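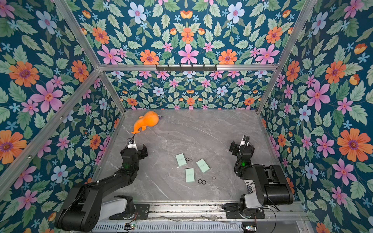 # About us

Hi! I'm Nikola Bielecka, and I started Stulia together with Miłosz Wasilewska. We gather examples for robots that learn by being shown. Somebody here guides a pair of arms through a small everyday job, we save the whole thing, and then we do it again with the objects somewhere else. A customer trains their model on the results. There are eight of us now, and between us we've probably put more rings into more boxes than any jewelry store in town.

## How we got going

Miłosz and I used to work at the same packaging company, Garnon, on the floor where the sorting machines were. Those machines were fast and completely helpless – if a carton came in sideways, a person had to walk over and turn it. We talked about that over lunch for most of a year. Then Miłosz read up on learning from demonstrations, I learned how to wire a power supply without tripping the breaker, and in October we signed the lease on our first room. It had one window and a radiator that knocked all night (we could hear it in the audio, so we stopped keeping audio).

## What a day looks like

We start at 8 with a quick check of both arms. Whoever is on the table that morning reads the task card, sets out the objects and runs a couple of practice rounds that we throw away. After that it's real takes until lunch. Small boxes and rings are a favorite of mine, because they look so easy! A thin ring lying flat on a smooth tabletop is a tough little thing to pick up with two stiff fingers, and you find that out on your very first try. Plush toys are a different kind of trouble. They squash, they roll a bit, and no two grabs come out the same, so we love having them in the mix.

We shuffle the layout between takes. A box gets turned, the rings get spread out or pushed together until they touch, a toy moves to another corner. If everything always sat in the same spot, the model would just learn the spot.

We change the surroundings too. People who visit always ask about the flowered wallpaper, and yes, we picked it on purpose (Miłosz wanted plain gray, I won). The places these models end up working in have curtains and posters and busy tile, so we'd like the examples to have some of that as well. The marble-patterned tabletop comes from the same way of thinking. We swap the panels and the top whenever a new project starts, and choosing the next pattern is taken far too seriously around here.

## What we hand over

Our biggest set so far, Flosance, has 1343 takes in it. Every single one was watched start to finish by a person who wasn't the one driving the arms. We keep the fumbles, by the way. If the gripper slips and the operator recovers, that's useful and it stays in with a note. If the operator gives up, it goes in a separate folder and we tell you how many there are. Smaller jobs start at 100 takes, enough for most teams to see if the task is set up the way they want before they order more.

Guerreiro is the set we're working on now, all two-armed tasks where one side has to hold still while the other does something fiddly. It's slow going and I'm really enjoying it.

## Who you'd be working with

I look after the operators and write the task cards. Miłosz keeps the arms running and builds the frames we mount everything on, and he'll happily talk about cable routing for longer than you have time for. Our operators come from all over – one used to be a florist, another repaired watches. We don't ask for a technical background. We ask for patience and steady hands, and we pay for the training weeks in full.

If you have a task you'd like recorded, write to us and describe it in plain words, the way you'd explain it to a new coworker. Send the objects along if you can, 2 of each if they're breakable. One of us will answer, usually me, usually after lunch.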